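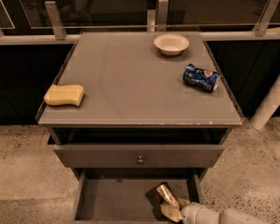 Bowl, soda can and sponge on the cabinet top.

Zostden House Flag Kit, 3 x 5 ft with pole and bracket
Reviewed by Tamara Romaniuk
19 October 2025

Bought this in May, wanted it up before Memorial Day. Made it with one evening to spare. Been flying most days since so I figure I can say something useful now.

What you get: nylon flag, two-piece pole, wall bracket, screws, two plastic rings with clips. Paid $40 at Stummont, the one by the highway. Online was the same plus shipping.

The flag itself. Good. Stars are embroidered, stripes are sewn and not printed. Four rows of stitching on the fly end, which is the end that goes first on every flag I ever owned. One corner has started to fray a little. Trimmed it, hit it with a lighter, fine so far. Red has faded some, blue hasn't that I can tell. We get afternoon sun on that side all summer.

Dries fast after rain. My old cotton one hung there like a dishtowel for a day and a half.

The pole, less good. Aluminum, light, screws together in the middle. The joint works loose in wind. I'd come home and the top half would be leaning. Wrapped the threads in plumber's tape and it quit doing that. The ball on top is plastic painted gold and the gold is coming off already.

Rings are supposed to spin so the flag doesn't wrap around the pole. They do, mostly. Gusty days it still wraps and I go out and poke it with a broom. The bottom ring slid down twice untill I tightened the set screw with a real allen key. The one in the bag is soft and rounded off on me.

Bracket. Cast metal, two angles, feels solid. THROW OUT THE SCREWS. Heads strip if you look at them. I used deck screws into the porch post and it hasn't budged. If you're going into brick you need anchors, none included.

Instructions are one sheet. Covers assembly ok, then a paragraph on etiquette that's pretty thin. It does say the stars go at the peak of the staff, and sunrise to sunset unless you light it. Nothing at all on half-staff. On a house pole like this you can't lower it, so people tie a black ribbon up top. I do that. Would of been nice to have one in the box, or at least a line about it.

I looked at the Ayala set too. Heavier pole, one piece, nicer wood ball, but the flag was printed polyester and the stripes only looked right from one side. My neighbor has a Drolumden and likes it, costs more, and his bracket only does one angle. If I was doing it over I might get their pole and this flag. Seperately that's a lot of money for a porch.

Customer service: emailed about the ball on top. Got an answer in 3 days, they offered a new one, it came, also plastic. Nice people though.

Would I buy again? The flag yes, and they sell it alone. The whole kit, only if you've got your own screws and some tape. Four stars out of five, taking one off for the pole.

Bringing it in when storms are called for, by the way. Lasts a lot longer. Folds up small enough for the hall closet.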